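Who Pays for the Free App? Loyalty Programs, Data and Market Power in Clunville
Final report, Technology and Society project
Submitted October 6, 2023

Background

Our group set out to test a claim that shows up in almost every loyalty app's welcome screen: that members trade a little information for real savings. We picked two apps used by shops in Clunville. Sovby is a points app that covers groceries, fuel and a pharmacy chain. Jernex started as a parking app and now does coffee orders, transit top-ups and "local offers". Both are free. Both say they do not sell personal data.

We were doubtful going in, and we should admit that up front. Two of us had already deleted Sovby before the project began. We tried to keep that from steering the results, and where the evidence went against us we have said so.

What the policies say

The Sovby privacy policy and its linked documents come to 2,246 words in the version we saved in February. It was the shorter of the two. Neither policy defines "partner". Sovby says it may share information with partners "to improve your experience", and the list of partners is described as available on request. We requested it. The reply thanked us for our interest and sent us back to the policy.

Jernex does better on one point. Its settings page has a switch for location tracking, and the switch is easy to find. The trouble is that turning it off also turns off parking, the reason most people installed it. Calling that consent seems generous. A person who needs to park near the hospital is not weighing up the value of their privacy in any meaningful way.

The phrase "we do not sell your data" deserves more suspicion than it gets. A company that owns the app, the ad service and a share of the delivery business has no need to sell anything. It can keep the data in house and sell access to the customer. Sovby's ad arm does this quite openly in its brochure for retailers, which promises reach to "shoppers in the moment of decision".

The survey

We surveyed 50 adults outside the library and at the community centre. This is a small sample and it leans toward people who had time to stop and talk, so it should not be read as the view of the whole town. Of those, 30 used at least one of the two apps. Most of the users could not say what information the app collected beyond their name and purchases. Several guessed that the apps listened to conversations. We found no evidence for this and think the belief lets companies off lightly, as it draws attention away from the ordinary tracking they describe in their own policies.

When we asked why people kept the apps, the usual answer was price. Members-only prices at the larger grocery store mean that a shopper without Sovby pays more for bread, milk and detergent. We had expected people to name convenience. They mostly talked about not wanting to be penalized.
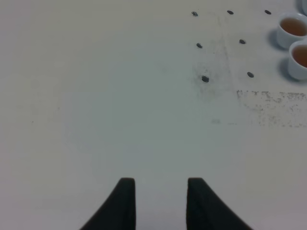 The same pattern turned up on the merchant side. Besnard, a bakery with one location, told us it joined Jernex when the app took over street parking on its block. Non-members do not appear on the in-app map. The bakery pays a fee on each order and receives a monthly summary of its own sales, but it can't see who its customers are. Jernex can. Over time that puts the bakery in the odd position of renting back its own regulars.

Is it a competition problem?

We think so, although the case is weaker than we hoped. Clunville has a second parking option (coins, at the meters that still work) and two independent grocers. Nobody is strictly forced to use either app. But a market can be closed off gradually. A new points app would need to sign up stores before it had shoppers, and shoppers before it had stores, and it would be starting without years of purchase records. A budget of $2,000, the size of the town's small business innovation grant, would not cover the legal advice.

Privacy law as we understand it treats each user as someone who reads, understands and agrees. Our survey suggests this is mostly fiction. Longer notices would not change much.

Limits

We did not have access to either company's systems, so anything about internal data use comes from published material. Jernex did not answer our emails. Sovby answered once, as noted. We also did not compare prices over a long enough period to say whether members come out ahead overall. Some probably do.

Suggestions

The town should not sign a parking contract that requires an app with location tracking. Member prices on basic foods should be available to anyone at the till. Partner lists should be public and dated. Our first draft also called for the two companies to be broken up, and the group could not agree on whether to keep it, so it has been moved to the appendix with both arguments.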